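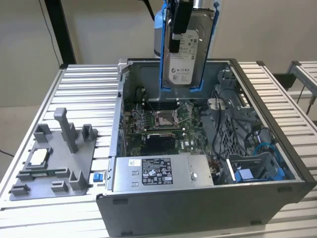 Kostell: Montageepisoden am PC-Gehäuse, Datenkarte

Stand: 25. Dezember 2021
Pflege: Reynaldo Aquino, Cheng-en Man

Umfang
293 Episoden, aufgenommen im Oktober am Standort Betholm. Teilaufgaben: Festplatte im Träger einsetzen, Speicherriegel stecken. Eine feste Kamera.

Regeln für die Annotation
Als Erfolg zählt nur, was nach dem Loslassen geprüft wurde. "Sah gut aus" ist kein Label. Abgebrochene Versuche bleiben im Datensatz, auch die peinlichen.
Kraftgrenze beim Einsetzen: 30 N. Der Wert stammt aus der Suris-Vorlage, eine Herleitung haben wir dort vergeblich gesucht. Wer ihn übernimmt, sollte selbst messen.

Zu den Normen
ISO 10218 steht bei uns im Prüfbogen, weil sie in jedem Prüfbogen steht. Über die Qualität der Daten sagt das nichts. Eine Risikobeurteilung der eigenen Zelle ersetzt der Haken auch nicht.

Bekannte Mängel
- 6 Episoden ohne Kraftsignal, markiert mit force_missing
- Gehäuse immer liegend und offen; Übertragbarkeit auf andere Lagen ungeprüft
- Zeitversatz zwischen Kamera und Steuerung teils über 200 ms

Von einem Einsatz als Benchmark raten wir vorerst ab.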